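Diary > Selcombe > November

We use cookies to remember your settings. Accept

Today I gave the morning to the gripper of the Selcombe arm. I checked the 20 small screws and found two that had turned a little. The closing was also not centered, so I set the zero again – it took 17 tries before I was satisfied.

Fingers closed, down beside the round table:
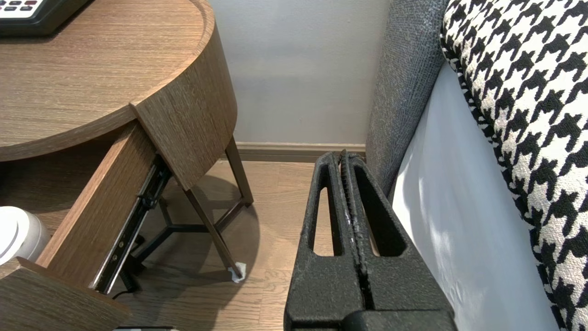
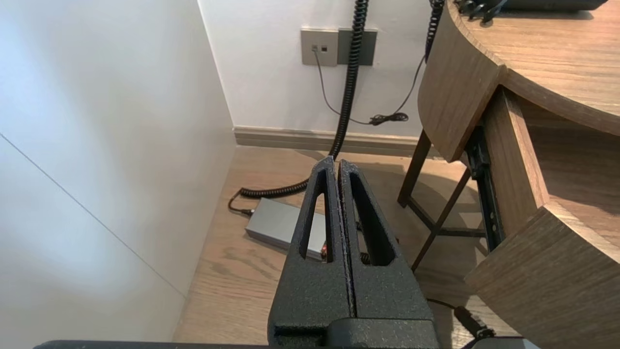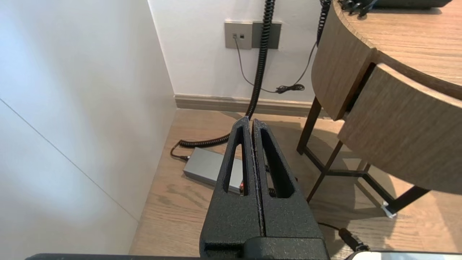

I wrote the new offset in the notebook, page 42. Tomorrow I must order grease from Mustonen, and ask them about the longer wrist cable.

Filed under: Robot care, Small repairs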